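# Peno students record small-object handling with a hand-held gripper

A student team at the Peno technical college has finished the first stage of a project on teaching robots to pick up small household items. The team calls the project Zuta. It began in November as coursework for the robotics elective and now has 593 recorded demonstrations on file.

The students collect their data without a robot arm. One student holds the gripper and performs the task by hand while a camera mounted on the tool records the view over the fingers. The recordings are then cut, labeled and used to train a control policy, which will be run on the college's bench arm during the spring term.

The gripper was built in the college workshop from a plan the team modified twice. The first version had bare plastic fingers and dropped smooth items. The current version has two parallel fingers with blue textured pads on the inner faces, and the linkage was stiffened so that the tips close evenly. A replacement set of pads takes one lab period to cut and glue. Torkum, a local machine shop, lent the team a drill press and supplied the screws.

Zuta covers 5 task groups: cutlery, stationery, clothing, bottle caps and jewelry. Jewelry was added last and has proved the hardest. A necklace changes shape each time it is lifted, and rings can slide under other items. The team's target is 200 accepted demonstrations for this group alone. A take is accepted if the item is lifted clear, held and put down within 90 seconds. Takes in which a second item is dragged along are kept in a separate folder for later study.

Items are sorted by how they are meant to be gripped. Bangles and hoops are taken by the edge, beads from both sides, and chains near the pendant or clasp. The operator is asked to approach slowly and pause before closing the fingers, so that the item stays in view as long as possible. Backgrounds are changed between sessions, with patterned fabrics used as well as plain ones.
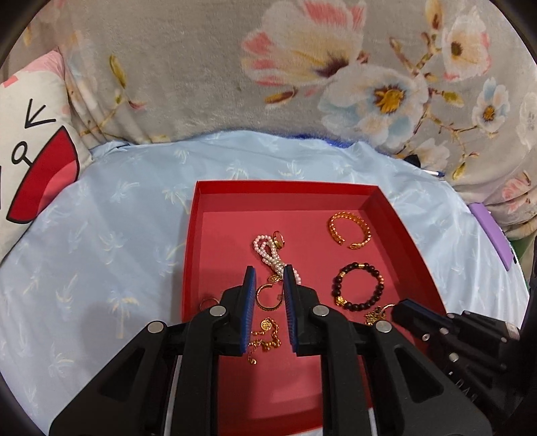

Labeling is done in Igwe, an annotation program written by last year's class. Each take receives a task name, a start and end point, and a note on the grip used. Two students label every take separately, and any disagreement goes to a third. The team reports that most disagreements concern the moment of first contact, which the fingers tend to hide.

The next stage is a comparison of two training runs, one with the jewelry takes and one without. Results will be shown at the college's open lab in April. Students who want to join the labeling group can sign up at the robotics lab until 4 p.m. on any class day.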